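Clerine Table Kit: Grip Release Fault
Frequently asked questions

Thank you for bearing with us over this one. We have had a good many messages about the Clerine two-arm table kit letting go of things it should have kept hold of, and we've tried to gather the answers here so you don't have to go hunting through old posts. If your question isn't covered, please do write to us. We read everything, even if it takes us a little while.

What is going wrong?

After a communication dropout between the arm and the Brusix controller, the gripper can lose its holding force when the link comes back. The controller restarts its grip routine from zero, and for a moment the fingers are told to hold nothing at all. With a foam block you may never notice. With a full mug you certainly will.

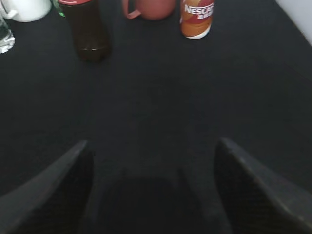 The fault has nothing to do with how well your arm finds its target, so please don't spend an evening recalibrating (several very patient people did, and we felt awful about it). It can happen during a short, simple lift just as easily as a long one. What does make a difference is what you've set out on the table. A mug standing close beside a canned coffee, the way the pink one does here, has a hard neighbor to land against if it slips, and chips are the most common damage we hear about after spills. Leave some breathing room between anything that can break.

Which kits are affected?

Kits with the Kindov gripper running controller release 3 or release 4. You'll find the release on the start screen, bottom left. Release 7 has the corrected grip routine, and the update is free. If you bought your kit through the Sayegh store, it may have sat on a shelf for a while, so check the release even if the box only reached you in November.

Does it affect both arms?

It can, and either arm can do it without the other. Each has its own link to the controller, so a dropout on the left side won't loosen the right. Please update both anyway, one after the other, with nothing in either gripper.

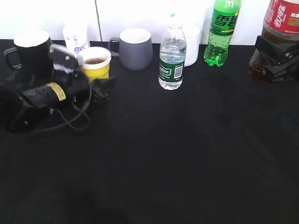
Left gripper at the yellow cup, right gripper around the cola bottle.

Is it dangerous?

The fingers don't snap open and they won't pinch harder than you've set. The risk is a falling object and whatever is inside it. Until you've updated, please keep hot drinks, glass and open containers of anything nasty off the table entirely, and keep your hands out from underneath a raised gripper. We know it's tempting to catch a cup on the way down. Let it fall, press stop, and mop up afterward.

Can I just turn up the grip force in the meantime?

We'd really rather you didn't. A higher setting is wiped out by the restart like any other, and it's hard on thin-walled items.
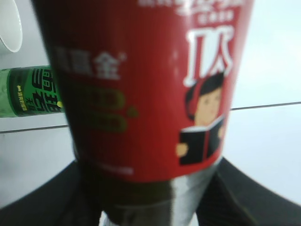
One owner wrote to tell us that she had doubled the force on her kit and it still let go, and that all she had to show for it was a collection of crushed cups. She asked whether she could go back to the factory setting before updating. Yes, and please do. The update keeps whatever force value it finds, so reset it first and you'll start fresh.

How do I install the update?

Park both arms, empty the grippers, and plug the controller into your computer with the cable it came with. Choose Update from the Clerine menu and leave everything alone for 10 minutes. The fans may get loud toward the end and that's fine. When the start screen returns, run the hold check with something light, a paper cup being ideal, and let the arm carry it across the table a few times at normal speed.
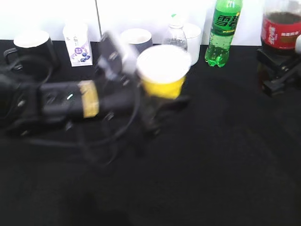 Then pause the link from the menu while the cup is still up, and resume it. The fingers should stay exactly where they were. If they relax even slightly, stop there and send us the log. Check your arm cables too while you're at it, seeing as a loose plug is the usual cause of dropouts in the first place, and the update only changes what happens after one.

Will you replace things that got broken?

If the gripper itself was damaged in a fall or a spill, yes, whatever the age of the kit. For mugs and keyboards and the like, write to us with a few lines on what happened and we'll do our best to be fair.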